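3.2 Surface storage and drawer storage

The second part of the study concerns the short-term storage of small packaged foods in furniture that was not built for the purpose. Most of the homes visited had at least one low cabinet, usually near a seat or a work table, that took in snacks, sachets and the dishes used with them. Following Paisan and Zuccaro, we call such a piece a transit cabinet. Items stay there between purchase and use, and they move between two zones: the top, where they are in view and within reach, and the drawer, where they are out of view.

Each cabinet was recorded under the Stostau scheme, which assigns an item to a zone and to one of three classes: rigid open ware (bowls, cups, trays), large flexible packs (snack bags and similar) and small flexible packs (packets and sachets). The scheme does not record contents or brand. An item that overlaps both zones, such as a bag caught in a partly closed drawer, is assigned to the drawer. Coding was done by Boonyarit and Husar working separately, and disagreements were settled by Sperling.

All three classes can occur on one cabinet at the same time, and a single class can be split between zones. Figure 2 gives a case of the second kind, with small black packets in both the top and the drawer zones. 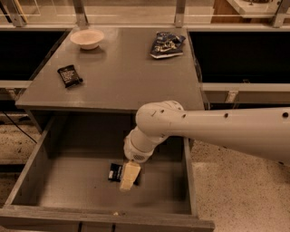 Figure 2. Cabinet with drawer open. Top zone: bowl, blue snack bag, small black packet. Drawer zone: black packet.

Two properties of the layout in Figure 2 are relevant to the coding. First, the items on the top are spread out, with the bowl and the snack bag toward the back corners and the middle of the surface left clear. We code this as a perimeter layout. Second, the drawer floor is mostly bare toward the front, so the position of the packet there cannot be explained by crowding. The rear of the drawer is in shadow, and the scheme treats any such area as unobserved - it is entered as missing and never as empty.

Small flexible packs caused most of the coding difficulty. They lie at any angle, they slide when a drawer is moved, and dark packets are easily missed against a shaded floor. In the first round, completed in May, the two coders disagreed on 9 of 40 cabinets, and in most of these cases the disagreement came from a packet that one coder had not entered. A second pass with the drawer fully extended was then added to the procedure. Large packs and bowls were coded without difficulty in both rounds.

Zone counts were not weighted by item size. A weighted version was tried on the Melberg subset and gave the same ordering of cabinets, so the simpler count was kept. The treatment of cabinets with more than one drawer is described in Section 3.3.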